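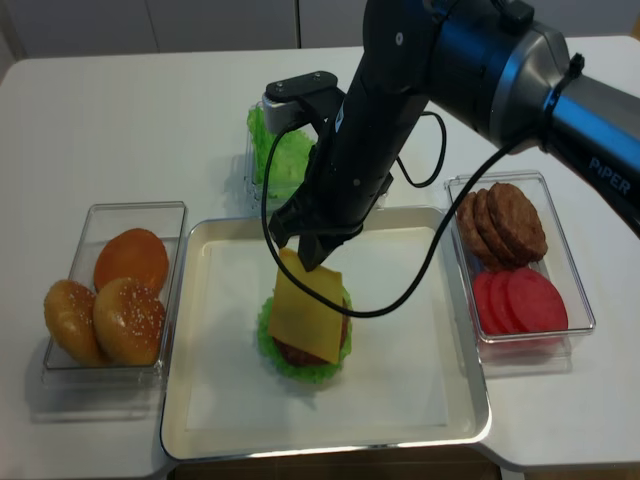
ハンバーガー組み立てで試す「段階ラベル付き模倣学習」の手順

チーズを四角いままパティの上に載せる。人間なら何も考えずにできるこの動作に、私たちはひと夏ぶん夢中になりました。グリッパーの指でぶら下げたチーズを、レタスとパティの上にどの高さで、どの角度で放すか。うまく載ったときの気持ちよさは、ぜひ自分の机でも味わってほしいです!

このページは、Morksteadのマニピュレーション班で使っている学習手法Gelentを、自分の環境で再現するための手順書です。遠隔操作でロボットアームのデモを集めたことがあり、Action Chunking系の方策(以下ACT系)を一度は学習させたことがある方を想定しています。理屈は必要なところだけ書きますので、気になる方は途中の「なぜ段階ラベルなのか」を先に読んでください。

用意するもの

・パラレルグリッパーの付いたアーム(うちはPIPER)
・手首側のカメラ、グリッパーのすぐ上に載せる小型のもの
・作業台を見る固定カメラ
・縁のあるトレイと、透明なプラスチック容器をいくつか
・バンズ、レタス、パティ、チーズ、トマト
・記録ツールFlerkodico
・学習用のGPUマシン(1枚で足ります)

固定カメラは、トレイと容器がぜんぶ入る位置にしてください。寄りすぎると手首の影で容器の中が見えなくなり、離れすぎるとレタスの端がつぶれます。私たちは最初かなり寄せて撮っていて、あとで置き直しました。位置を変えたらデータは混ぜないこと。これはあとの節でもう一度言います。

なぜ段階ラベルなのか

ハンバーガーの組み立ては、見た目よりずっと長い作業です。レタスを敷く、パティを載せる、チーズを載せる、上のバンズをかぶせる。Wunderlichという社内の課題セットでは、これを4段階の基本課題として定義しています。トマトと下のバンズを使うのは応用課題で、このページでは扱いませんが、材料は基本課題のときから台に出しておきます。関係のない物が視界にあっても迷わない方策がほしいからです。

普通のACT系の方策に全体を丸ごと学習させると、よくある失敗が二つ出ます。

一つは、段階の取り違え。パティを載せたあとに、もう一度パティを取りに行ってしまう。手首カメラから見ると、トレイの上で腕を引き上げた直後の映像はどの段階でも似ていて、方策が「いまどこまで進んだか」を見失うのです。

もう一つは、段階の境目での足踏み。次の容器へ向かう途中で、アームが小さく行ったり来たりします。デモのほうも操作者が一瞬考えている区間なので、その迷いごと学習してしまうんですね。

Gelentの中身は単純です。各時刻に「いま何段階目か」と「その段階の中でどこまで進んだか」を付けて、方策にその二つも予測させます。さらに、予測した段階を次の推論の入力へ戻す。たったこれだけなのに、取り違えがはっきり減りました。初めて全段階が通しで動いた夕方は、班の全員で拍手してしまいました(動画は音声が割れています)。

手順1 台の上を決める

まず配置です。トレイを中央に置き、容器をその左右と奥に並べます。うちではバンズを左、レタスを奥、パティとトマトを右の一つの容器に入れています。パティは寝かせて積まずに、縁を下にして立て、互いに寄りかからせておきます。こうすると指が一枚だけ挟みやすくなります。積んだ状態から一枚はがすのは、パラレルグリッパーにはかなりつらい動作です。

配置が決まったら、容器の底の角にあたる位置へ薄く目印を付けます。ただし、毎回ぴったり同じ場所に戻してはいけません。目印から指一本ぶんくらい、わざとずらします。ずらし方は記録前に乱数で決めておくのがおすすめです。人が「適当に」ずらすと、驚くほど同じ方向にばかりずれます。

ケーブルの取り回しもここで確認します。手首カメラのケーブルは、たるみが足りないと手首を回したときに引っ張られ、たるみすぎると輪になって下がり、つまんだ食材の前を横切ります。私たちの環境でも輪はできます。完全になくすより、全エピソードで同じ取り回しにしておくほうが大事です。途中で結束の位置を変えたときは、そこからデータのバージョンを上げてください。

手順2 デモを記録する

Flerkodicoを起動し、新しいセッションを作ります。設定で触るのは次の項目だけです。

task: burger_basic
stages: lettuce, patty, cheese, top_bun
cameras: wrist, fixed
stage_key: space
save_joint_target: true

stage_keyが今回の主役です。操作者の隣にもう一人座り、段階が切り替わる瞬間にスペースキーを押します。切り替わりの定義は「グリッパーが食材を放し、指が食材から離れたとき」です。持ち上げ終わったときでも、次の容器に着いたときでもありません。ここが人によってぶれると、学習した段階予測も境目でぶれます。

操作者が自分で足踏みスイッチを押す方式も試しましたが、両手で操縦しながらだとどうしても遅れます。Wondimu Teshomeは足のほうが得意だと言い張っていて、たしかに彼のラベルだけはきれいでした。慣れた人が一人で録るなら、それもありです。

操縦のコツをいくつか。

レタスは平らに置こうとしないこと。縁が波打っているので、中央をつまんで真上から落とし、トレイに触れてから少しだけ押さえます。押さえる動作を省いたデモと入れたデモが混ざると、方策が中途半端に腕を下げて止まります。うちは「必ず押さえる」に統一しました。

パティは容器の中で立っているので、持ち上げたあとに手首を倒して水平にします。倒すのは容器の縁を越えてから。容器の上で倒すと隣の一枚に当たります。

チーズがいちばん難しく、いちばん面白いところです。角に近いところを挟むと、反対側が先にパティへ触れて、斜めに寄りかかる形になります。そのまま真下に放すと、パティを半分しか覆わないことがよくあります。そこで、先に触れた側を支点にして、手首を少し手前へ送りながら指を開きます。Henrike Petersenが見つけた動かし方で、班の中では「布団かけ」と呼んでいます。うまい名前だと思いませんか?

バンズは上から大きく開いた指で包むように持ちます。ゴマの付いた丸い面は滑りやすいので、側面の低いところを狙ってください。

私たちは合計1130エピソードを記録しました。最初からこの数を目指す必要はありません。まず少量で手順5まで回し、配置やラベルの間違いを見つけてから本番の収録に入ったほうが、ずっと早く終わります。

手順3 エピソードをふるいにかける

記録が終わったら、学習に使うものを選びます。うちで残ったのは1093エピソードでした。外したのは次のどれかに当てはまるものです。

・段階キーの押し忘れ、または二度押しがある
・途中で人の手が台の上に入っている
・カメラのどちらかにコマ落ちがある
・アームが安全停止した

失敗して持ち直したエピソードは外しません。チーズを落とし、拾い直して載せた、というデモはむしろ宝物です。段階の番号は進んでいないのに、進捗だけが戻る。この動きを見せておくと、方策が本番で落としたときにも拾いに行ってくれます。初めて自力で拾い直したときはMontri Petchratが椅子から立ち上がりました。

押し忘れは、あとから手で直すこともできます。Flerkodicoの再生画面で該当の時刻まで進め、スペースキーを押すだけです。ただ、たくさん直すと基準がずれてくるので、私たちは直さずに外すことにしました。

手順4 段階と進捗のラベルを作る

キーを押した時刻から、各時刻のラベルを作ります。段階番号は0から3。進捗は、その段階の始まりを0、終わりを1とします。

ここで時間をそのまま線形に割ると、境目の迷いが進捗に入ってしまいます。そこで、時間の代わりにグリッパー先端が動いた道のりで割ります。止まっている間は進捗も止まる、という作りです。

progress = その段階で動いた道のり / その段階全体の道のり

拾い直しのあるエピソードだけは特別扱いです。落とした時刻と、つかみ直した時刻の二つに印を付け、落とした時刻で進捗をいったん0に戻します。段階全体の道のりは、つかみ直したあとの区間だけで計算し直してください。元の式のままだと、道のりが長くなったぶん進捗の傾きが寝てしまい、同じ見た目の映像に違う値が付きます。最初の版ではここを間違えていて、進捗の学習曲線が妙に荒れていました。

作り終えたら、何本か選んで進捗をグラフにします。階段とのこぎりの中間のような形が四つ並んでいれば大丈夫です。平らな部分がやたら長いものは、操作者が休憩しています(私のに多かったです)。

手順5 学習する

方策の本体には手を入れません。手持ちのACT系の実装に、次の三つを足します。

(1) 入力に、前回予測した段階を埋め込みベクトルにして加える
(2) 出力に、段階の分類ヘッドを加える
(3) 出力に、進捗の回帰ヘッドを加える

損失は行動の損失に、段階の交差エントロピーと進捗の二乗誤差を小さな重みで足します。重みを大きくしすぎると、段階はよく当たるのに手先が雑になります。まず段階の損失が行動の損失よりひと桁小さくなるあたりから始めて、様子を見てください。

大事なのが(1)の与え方です。学習時に正解の段階をいつも入力すると、方策は画像を見ずに入力を写すようになります。本番で一度間違えたら、そのまま間違い続けるわけです。Gelentでは、学習時に一定の割合で段階の入力を隠し、さらに少しの割合で一つ前の段階にすり替えます。一つ先へのすり替えはしません。先へ飛ばすと、まだ載せていない食材を飛ばす癖が付きやすかったためです。

画像の拡張は、明るさと色合いをごく弱く。色合いを強く振ると、赤いトマトと茶色のパティが近づいてしまい、同じ容器に入れている私たちの配置では致命的でした。位置のクロップは固定カメラだけにかけます。

学習が進んでいるかどうかは、行動の損失より段階予測の混同行列を見るほうがよくわかります。隣り合う段階どうしの混同は境目のぶれなので、少し残っても平気です。離れた段階の混同が残っているときは、ラベルのほうを疑ってください。

手順6 実機で動かす

いよいよ実機です! 初回は速度を落とし、非常停止に手を置いたままにします。トレイの上には何も載せず、段階の入力は「不明」から始めます。

動かしている間は、予測した段階と進捗を画面の隅に出しておくと見ていて楽しいですし、原因探しにも役立ちます。チーズの進捗が終わりに近づいたところで指が開く、その瞬間に段階の表示がぱっと切り替わる。初めて見た見学の方にも、いちばん伝わるのがこの表示でした。

段階の切り替えには簡単な歯止めを入れています。予測が何回か続けて同じ段階を指すまで、入力へ戻す値を変えません。歯止めが長すぎると境目で止まり、短すぎると表示がちらつきます。うちでは行動チャンクの長さの半分に合わせて落ち着きました。

手順7 評価する

評価は条件ごとに70試行です。比べたのは、段階ラベルなし、段階のみ、段階と進捗の両方、の三条件。配置のずらし方は全条件で同じ乱数の列を使います。これをしないと、たまたま置きやすい配置に当たった条件が勝ってしまいます。

結果の傾向を書いておきます。段階ラベルなしでは、同じ食材を取りに戻る失敗がいちばん多く出ました。段階のみにするとこの失敗は目立って減りますが、境目の足踏みは残ります。進捗も足すと足踏みが短くなり、一本あたりの所要時間が縮みました。チーズの載り方そのものは、三条件でほとんど差がありません。位置の精度を上げたいなら、別の工夫が要ります。段階がわかることと手先が器用なことは、やはり別の話でした。

採点は、試行を見ていない人に最終状態の写真だけで付けてもらいます。うちではBritta HeitmannとNoreen Mac Mathúnaが別々に採点し、食い違ったものだけ一緒に見直しました。食い違いのほとんどは「チーズがどこまでずれたら失敗か」です。基準は収録の前に絵で描いておくことをおすすめします。私たちは収録の後に描いて、少し揉めました。

うまくいかないとき

レタスの容器の上で止まる
手首カメラの画面がほぼ緑一色になり、手がかりがなくなっています。レタスを取りに行くデモで、近づく角度をもう少し浅くしてみてください。

パティを二枚つかむ
立てたパティどうしの寄りかかりがきつすぎます。間に指一本ぶん余裕を作ると直ることが多いです。

チーズが指から離れない
指先の裏に貼った滑り止めの相性です。下側だけ少し切り取ると離れやすくなります。切ったらデータのバージョンを上げること。

段階が最初からcheeseになる
固定カメラの位置がデモのときと違っていませんか。トレイの下側に光る金属の縁があると、照明しだいで明るく写り込み、食材の色と紛れることがあります。撮影時の一枚を半透明で重ねて、位置と明るさを合わせてください。

表示の段階は正しいのに腕が動かない
歯止めが長すぎるか、行動チャンクの切り替えと歯止めの周期がぶつかっています。片方を一つずらすだけで動き出します。

次に試していること

トマトを入れた応用課題を、基本課題のデータから少ない追加デモで覚えさせる実験を進めています。段階の埋め込みを一つ増やすだけで済むのか、境目のデモを全部録り直すことになるのか。8月のうちに録った分では、パティの次にトマトを挟む順番は覚えてくれて、チーズの次に挟む順番ではまだ迷います。この差がどこから来るのか、いま混同行列を並べて見ているところです。同じ課題を試した方は、うまくいかなかった話も含めて、ぜひ聞かせてください!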